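Warehouse & Fulfilment Forum > Automation > Shop floor

Thread: Mixed returns and the new sorting cell, what happened to your staffing?

ullage_line
Posts: 44
We are a returns site handling household and small grocery items for several web shops. Since June we have had one Ullero cell on what we call the odds stream, meaning anything that comes back without a readable label or in packaging that isn't the original. Cartons with a good barcode go down the old belt and are not part of this.

Before the cell we had 4 people per shift on odds. We now have two, plus one person called a cell attendant, whose grade has not been settled. The fourth went to goods-in.

Management's figure is that the cell clears 100 items an hour. I don't dispute the number. I want to know from other sites what it is being compared with, because our manual rate was never measured for odds on its own. It was folded into the total for the whole returns floor.

Questions for anyone further along:
1. Did the attendant job end up graded as an operator or as a technician?
2. Who decides what the cell is not given?
3. Did anybody's pick rate target change for the people still working by hand?

bay_nineteen
Posts: 32
Different maker here (Alcantara) but the same sort of work.

1. Operator, with a small allowance. It was argued over for a long time.
2. The shift lead, on paper. In practice the person loading the table.
3. Yes, and in the wrong direction. The hand station kept the old target although the easy items had gone to the machine. What is left for people is glass, leaking bottles, clothing with hangers in it, and anything over the weight limit. The rate per head dropped and was reported as a drop in performance. It took a grievance to get the target recalculated.

Get your item mix written down now, while somebody can still remember what it was.

Pelmet
Posts: 211
I set these up for a living, though neither of those two makes. The comparison with the manual rate is usually poor because the manual job includes things the cell doesn't do: opening a bag to check the contents, reading a handwritten note, setting aside something that smells wrong. If you time only the pick and place, the person looks slow. If you time the whole job, the cell looks incomplete. Both are fair measurements of different work.

On question 2, the feed rule should be a written document with pictures, kept at the station and signed off by whoever is responsible for the cell. If it is left to the loader then the loader is doing process engineering on an operator's wage.

ullage_line
Posts: 44
The written rule we have is one side of A4. It says "rigid or semi-rigid, single item, not damaged". Crumpled paper is neither one thing nor the other, and a good part of our stream is crumpled paper.

To give an idea of the type of item under discussion:
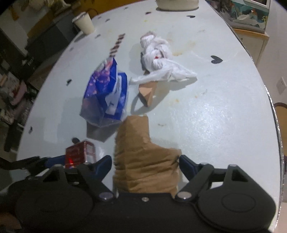
Brown paper package between the pads, with the red box, the blue and purple bag and the knotted white bag also on the table.

By our A4 sheet the red box is the only one of those I would pass without asking. The brown paper one has a narrow top and a step out to one side, so the width to grip depends on how high up you take it. The knotted bag has a tight middle and loose flaps at the bottom. I could defend calling it a single item or refusing it. There is no line on the sheet for either of the bags.

Multiply that by a shift and you have the attendant's job. It is mostly judgement, and the job description says "monitors and clears faults".

tarebeam
Posts: 76
I would feed the brown paper one. Parallel or angled pads will take creased paper well enough if the closing force is set low and the contents have some body. The level part at the top gives you a reference for height. What I wouldn't do is let the cell choose its own grip point on a stepped shape, as it may pick the wide part on one attempt and the narrow part on the next, and your cycle times will be all over the place.

The knotted bag I would take by the gathered part and nowhere else.

bay_nineteen
Posts: 32
tarebeam, you are assuming the contents have some body. You can't tell that from outside, and neither can the cell until it has closed on it. We had a run of paper parcels that turned out to hold loose dried goods. The pads closed, the paper gave, and we swept the floor twice that shift. Those went back to hand picking and have stayed there.

tarebeam
Posts: 76
Then the force was too high, or there was no limit on travel after contact. That is a settings fault. I would not take a whole class of packaging off the machine for it.

bay_nineteen
Posts: 32
It may well be a settings fault. The people on shift are not allowed to touch the settings. Ours are behind a supervisor login and the supervisor has to ring Alcantara for anything beyond speed. So from where the operator stands there are two options, feed it or don't. "Adjust the force" is advice for somebody who isn't in the building.

Pelmet
Posts: 211
That is a common arrangement and I think it is a bad one. Locking safety parameters is correct. Locking grip force within a tested band is just a way of selling support hours. At the sites where I have had a say, operators get three or four named presets (soft, normal, firm and so on) and can switch between them per item. Faults went down at each of them. Training took one afternoon.

It also answers the grading question to some extent. A person who picks presets and can explain the choice is doing something you can describe in a job evaluation. A person who "monitors" is very hard to grade above the floor.

culvert_k
Posts: 9
Attendant here, on a Culta cell. I was a hand sorter before that at the same site.

I'd like to put in a word about the actual work, as most of the thread is about the machine. Physically it is easier. My wrists have stopped hurting and I don't go home with my back seized up. I would not go back to full hand sorting if offered.

The attention is worse. By hand, you look at a thing, you move it, it's gone. At the cell I look at the thing, decide whether it goes on the table, watch it being picked, and then watch the next one while thinking about the one I held back. The held-back items build up in a tote beside me and go to the hand station at the end of the hour, and the hand station is not pleased to get them. We used to be one team. Now there is some feeling that I hand them the rubbish.

Breaks are also different. Before, four of us could cover for each other. The cell stops if I leave, so my breaks are fixed to the minute and somebody has been moved off another job to cover them.

ullage_line
Posts: 44
The tote is exactly what is happening here. Do you record what goes in it?

culvert_k
Posts: 9
A tally by type on a clipboard. I started it myself. It has since become part of the job without being added to the job description. Categories are: soft bag, knotted bag, paper, odd shape, wet or dirty, too heavy, other. "Other" was the biggest to begin with, so I split out knotted bags and it got smaller.

Pelmet
Posts: 211
Keep that tally and keep your own copy. It is the only evidence of what the cell isn't doing, and the vendor's log will not show it. The log counts attempts. An item that was never put on the table does not exist as far as the log is concerned.

That applies to ullage_line's figure too. 100 an hour is 100 of the items somebody has already judged suitable.

hollowground
Posts: 158
I'll take the other side for a moment. I run a floor and I have signed for one of these (Sumau, two arms, shared table). We lost no jobs. Agency hours went down, permanent hours did not. Our strain injuries on that line went down as well, which matches what culvert_k says. The odds stream was the post people asked to be moved off, and I had trouble filling it.

The grievances I have seen since are nearly all about grading and targets. They could have been avoided if I'd settled both before the cell was switched on. I didn't, and I accept that. But there is a tendency in these threads to write as if the manual job was a good one. It wasn't.

bay_nineteen
Posts: 32
Agency hours are hours somebody worked. "No jobs lost" is doing a lot in that post.

hollowground
Posts: 158
Fair. I should have said no permanent posts lost. The agency reduction was real and those people were not consulted, as they weren't ours to consult. I don't have a good answer to that.

tarebeam
Posts: 76
Back to the technical side for a moment. hollowground, with two arms on a shared table, do you let both reach into the same area, or have you split it?

hollowground
Posts: 158
Split down the middle in software with a strip neither may enter unless the other is parked. It costs some speed. Items left in the strip get pushed to one side by hand with the cell stopped. The first version had no strip and relied on collision detection, and the attendants disliked it enough that I had it changed. They were the ones resetting it.

ullage_line
Posts: 44
Useful, all of it. What I am taking to the site meeting:

- item mix for the odds stream, from the tally, before any new target is set for the hand station
- feed rule to be rewritten with types and pictures, owned by a named role above operator
- grip presets for attendants within a tested band
- attendant job description to include the feed decision and the tally
- break cover to be a planned post
- what happens to agency hours, in writing

I've been told presets are "on the Ullero roadmap", with no date given.

Pelmet
Posts: 211
Ask whether the presets exist on the integrator's login. They often do. If so it is a permissions change and can be done remotely.

culvert_k
Posts: 9
Could you add rotation to the list? Two hours at the cell and then swap with the hand station. We trialled it and it did more for the mood on the line than anything else. It also means everybody sees what goes in the tote and why.

tarebeam
Posts: 76
I'd be careful with rotation until the feed rule is written. With different people loading, you get different rules, and your fault rate will follow whoever is on. Do the rule first.

culvert_k
Posts: 9
We did it the other way round. The rule got written out of the arguments at changeover. I take the point about the fault rate, it did wander for a while.

ullage_line
Posts: 44
Rotation added. Meeting is July 30, 2020 and I will post what was agreed on grading, if anything.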